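About Us - Liltside Automation, Vustport
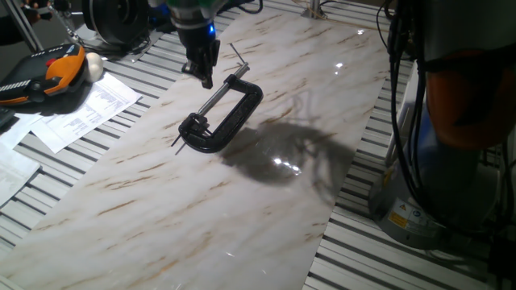

Posted by the Liltside shop team | Updated 2018-06-09

We do robot handling for stone, tile and panel shops. Small outfit, Vustport, one long room behind the Giltton yard. Mostly we write handling routines, and the house rules that go with them. The rules are why most people call us now, so this page is mostly rules.

What we work on

Clamps, brackets, hand tools, anything that gets picked up off a finished face. A C-clamp on a marble-patterned panel is a good test piece. Odd shape, glossy black, screw on a diagonal, sliding bar poking out both sides. And a shiny surface under it that throws light back everywhere. If a pick routine can cope with that we're happy to put it in front of a customer.

House rules (short version)

Teach pendant stays at the table. Within reach, emergency stop facing up, nothing on top of it.

First approach on any new part is slow. Stop above the part, look, then go down. 2 people agree before the speed goes up.

Printed job sheet at the table, every job. Phones dont count.

Warning labels stay on the base and stay readable. Peeling label = replace it the same day.

Cables get checked before the arm moves. Full reach, both directions.

Check lighting with the arm in place. The arm and its cables throw a shadow right where you want to see, and a glossy panel gives you bright spots as well. Check again if anybody moves a lamp.

No hands on the panel while the arm is live. Includes "just nudging it."

Sign-off

A routine needs 100 clean picks in a row before it leaves us. One drop and the count goes back to zero. Yes, even at 99. Every drop gets written up, with the part, the position and who was on the pendant.

The full set is called the Nnaji Sheets, 17 pages, revised each August. Customers get a copy with there first job. You can mark it up and send it back, a fair few of the current rules came in that way.

Where we're at

900 routines on file. Taking new work, panel and tile shops first, others ask anyway. We don't sell robots and we don't do safety certification, you'll need a proper assessor for that. We will sit in on the visit if you want.

Visits by appointment. Closed shoes please. Use the yard gate, front door sticks.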